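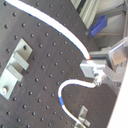 Ticket 219 – Bracket on the shared breadboard won't stay square
Status: Open, waiting on parts
Logged: 30/05/2020
Bench: Gidey room, long side

Hello all, and sorry in advance for the length of this one. I know the bracket has been grumbled about since February, so I thought I'd write the whole saga down in one place for whoever picks it up next.

The trouble is that the L-shaped angle bracket creeps. You set it square to the rows of holes, nip up the screw, go off and make a cuppa, and by the time you're back it has swung a hair to one side. It's a small thing, but everyone who lines up their work against it ends up cross, and I don't blame them a bit.
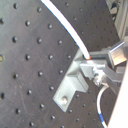 My first thought was the screw. I took it out, gave the thread a good clean and put it back with a fresh washer from the Hikano tin. It held nicely for 11 days and I was feeling rather pleased with myself – then off it went again.

Next I wondered about the board. It has had a hard life, poor old thing, and there are scratches in the finish, including a V-shaped one near a hole that somebody may remember making (no hard feelings!). I ran a fingernail over that and couldn't feel a raised edge, so I've let it be.

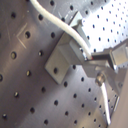

Update, same ticket

I've had a lovely long chat with the Ploven parts desk. They think the hole in the foot is a touch oversize for our screws, and they've suggested a wider washer. I've ordered a bag of 30, part 153, to be sent to the Plirport store.

While you're waiting, please line the bracket up by the edge of the foot, and check it again before you start anything fussy. 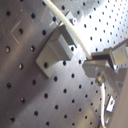

If it shifts on you in the meantime, just add a line to the ticket saying which way it went and how far. Please don't lean on the screw with the long key, as I'd hate to lose a thread in the board over this. I'll fit the new washers once the bag turns up and leave the ticket open for a fortnight after that.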